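**Robot Brains, Part 4: How does a robot pour tea?**

Junora Kids' Pages - Friday, April 10, 2020

Quick question. How do you pour a drink? You look. You grab. You tip. Done. Took you maybe three seconds and you were thinking about lunch.

A robot arm can't do that on its own. It's metal and motors. It needs software - that's the list of instructions running on a computer, telling every joint what to do. When to bend, how far, how fast.

The software has three big jobs.

## Job 1: Look

First the robot needs to see. It uses cameras. But a camera only gives numbers! Every picture is a giant grid of tiny colored dots, and each dot is just numbers to the computer. The software has to figure out which dots are "cup" and which dots are "table."

This part is called **perception**. Big word. Means noticing stuff.

Shiny cups are extra hard. They act like little mirrors, so the computer sees bits of the room and bits of the robot itself. Try it - look at the back of a spoon. Where does the spoon end and your face begin?

## Job 2: Plan

Next, pick a path. The arm can't just swing over in a straight line, it might knock something down. So the planning program tries out lots of paths inside the computer first. Pretend moves. Say it tries 300 of them. Most get thrown out (bump, bump, too far, bump) and it keeps a good one.

Ours is called Wiriya. It's only a program so you can't see it, but it does have a name.

## Job 3: Move and check

Now go. This is **control**. The program sends tiny orders to the motors, maybe 60 every second, and in between it checks - am I where I should be? A bit too low? Fix it. Check agian. Fix it.

You do this too when you walk along a curb. Wobble, fix, wobble, fix.

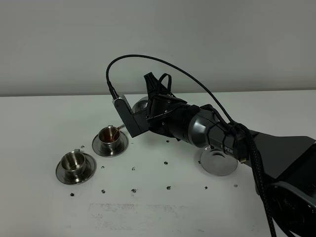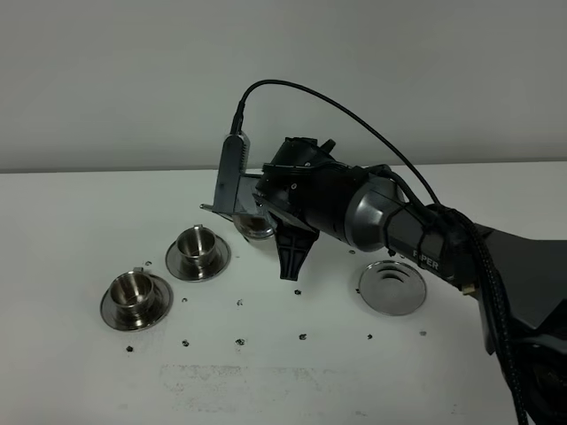

Steel cups and saucers, black robot fingers.
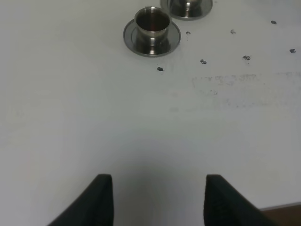
## Why pouring is tricky

Liquid won't hold still. Tip too fast, splash. Tip too slow and it can dribble down the outside of the pot. And the software has to know when to stop, or you get tea on the saucer, then the table, then your socks.

So a pouring program needs rules like these:

1. Get the spout over the cup.
2. Tip a little.
3. Look at the cup.
4. Full enough? Tip back.
5. Not full? Go back to step 3.

See step 5? Going back like that is called a **loop**. Programs are packed with them.

## Try it at home

You need a friend, a plastic cup, a small jug of water, and a towel. Do it over the sink!!

- Your friend is the robot. Eyes closed.
- You are the software. You can only use words.
- Say things like "left a little" or "tip" or "stop."
- Now swap.

Count how many orders it took. Our best at the Plondmont club was way more then we guessed.

## Words to keep

**Gripper** - the robot's hand.
**Joint** - a place where the arm bends or turns.
**Loop** - doing steps over and over until something is finished.

Next part comes in July: how robots find there way around a room.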